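Home & Habit | Features

The Paint Chip Years

My wife and I have been choosing a color for the hallway for three years. In that time we have replaced a car, buried a cat and learned to make yogurt. The hallway remains the shade the previous owners left it, a beige so tired it seems to be waiting for a bus.

The trouble is choice. The paint counter in Sokcombe, where we do most of our suffering, stocks a brand called Prellora, and Prellora offers 3,162 colors. I know this because the fan deck says so on the front, as though it were good news. My grandparents had white, cream and whatever was left over from the barn. They painted a room on Friday and were sitting in it on Sunday.
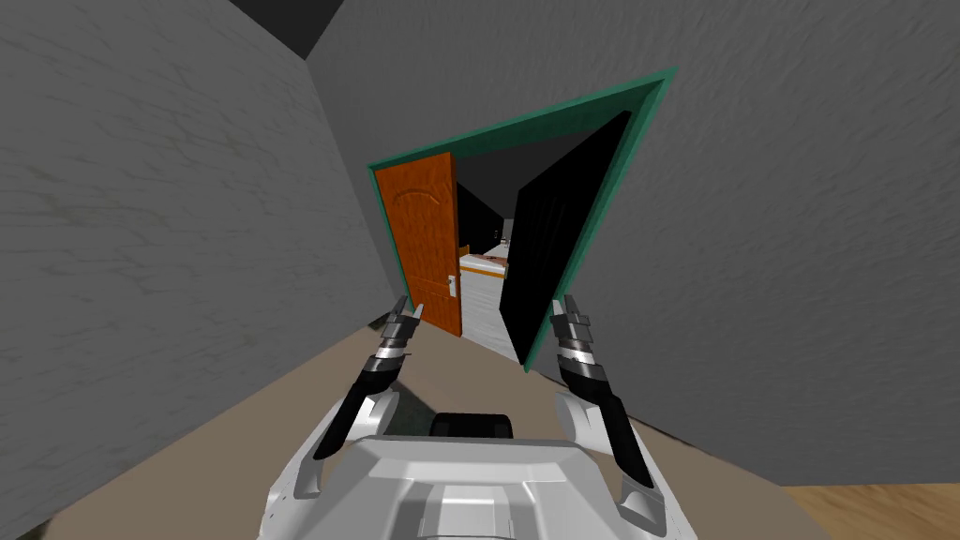

Just pick green, wrote one reader when I complained about this in November. Every hallway wants to be green, and the people who say otherwise haven't lived with it. Do the doors orange if you're feeling brave, and stop buying sample pots.

I admire the confidence. I have bought 38 sample pots. They live in a box under the stairs, and every one of them is the right color until it touches my wall. A soft sage called Jin looked like a monastery garden at the store and like hospital soup by four in the afternoon. We tried it again by lamplight, on the theory that soup is better in the evening. It was still soup, and now there were two patches of it. 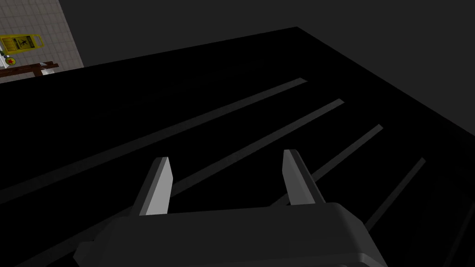 Gray was supposed to rescue us. For a good ten years gray was the adult answer, the color you chose when you wanted guests to assume you had a retirement account. I went through the whole gray page and came out the other side wanting black, which is how these things go. Matte black with a few dull gray strips across it, against a dark gray wall, has a certain severe charm, and I could see myself becoming thinner and more mysterious in such a place. My wife pointed out that the hallway has no window and that we already trip over the umbrella stand.

So we hired a consultant from a firm over in Rarnton. She charged for 30 minutes, spent 20 of them looking at our ceiling, and asked how we wanted to feel in the hallway. I said I wanted to feel that I was on my way to the kitchen.
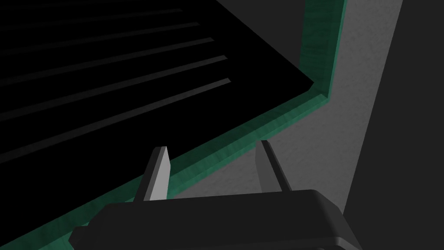 She recommended a beige. It had a better name than our beige and cost more per gallon, but I held the card against the wall and had to hunt for its edges. We thanked her and paid the bill. The card is still taped up beside the coat hooks, and last week my wife asked me which one was the sample.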